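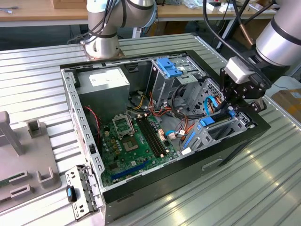 *Open computer tower on the worktable, two robot arms over it.*

# About Limton Eye Clinic

We test eyes, fit contact lenses and look after people with long-term eye conditions. Three consulting rooms, one field test room, a small dispensing area at the front. On Girard Street, between the bakery and the bus stop. Been here since the old post office moved out.

## Who we are

Qianru Yan is the lead optometrist and owns the practice. She trained in hospital clinics and still does one day a week in glaucoma follow-up there, so if you're under the hospital already there's a fair chance you've met. Two other optometrists, a dispensing optician, and the front desk team who answer the phone and know where everything is.

We have 3000 patients on the books. 1044 of them come for dry eye, glaucoma monitoring or diabetic checks, the rest mostly for routine tests and glasses.

## What we do

- Full eye examinations, adults and children
- Contact lens fitting and aftercare, including lenses for keratoconus
- Pressure checks and visual fields
- Dry eye appointments — allow longer for these, and no eye make-up please
- Home visits within the Tirner and Limton area, weekdays only
- Repairs. Screws and nose pads free, anything else we'll quote you first

We don't do laser surgery. We can refer you, and will see you afterwards for checks if the surgeon is happy with that.

## Appointments

A routine test is 30 minutes. First visits run longer as there's a form to fill in (you can collect it beforehand if you'd rather do it at home). Bring your current glasses, all pairs, even the scratched ones. Also a list of tablets and drops, with doses if you have them.

If we put drops in to widen your pupils you can't drive home. Vision will be blurry for a few hours and bright light is uncomfortable. Sunglasses help. The 67 bus stops right outside.

Children under eight — mornings are usualy better. They don't need to know their letters, we have pictures.

Sudden loss of vision, new flashes or floaters, a painful red eye: ring us straight away, don't email. If we're closed go to eye casualty.

## The building

Step-free from the street. One consulting room is upstairs but nobody has to use it, just say when booking and we'll put you in downstairs. Accessible toilet behind the dispensing desk. Guide dogs welcome, water bowl by the door.

Parking is the Kim Road car park, two minutes' walk. Blue badge bays on Girard Street itself but they go early.

## Changes this year

New opening hours start in April: late evening moves from Tuesday to Thursday. Saturdays stay the same, mornings only. Reminder texts now go out two days before, so make sure we have you're right mobile number.

Old frames still collected in the box at reception. Cases too. No lens solution bottles please.

Page last updated Saturday, February 15, 2020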